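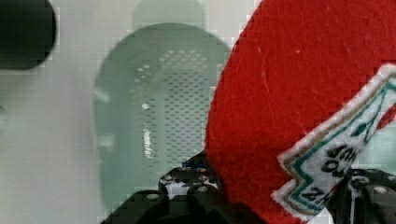
Will the new Bamuslow craft fair save shops in the old town? Not at these prices.

The fair opens in May with two halls of handmade goods, and organizers are already calling it a turning point. Sellers may want to read the small print first. A table costs $179 for the weekend, and Arnetti, the firm running the event, also keeps 9 percent of sales.

Shu-fen Lau, who sells wool hats on Ilard Street, has turned down a spot. "I would need to sell a lot of hats just to get back to zero," she said.

Arnetti says the fair will bring shoppers downtown – a claim it also made for its last two events. It has yet to release visitor numbers for either one. A spokesperson said they were "being looked at."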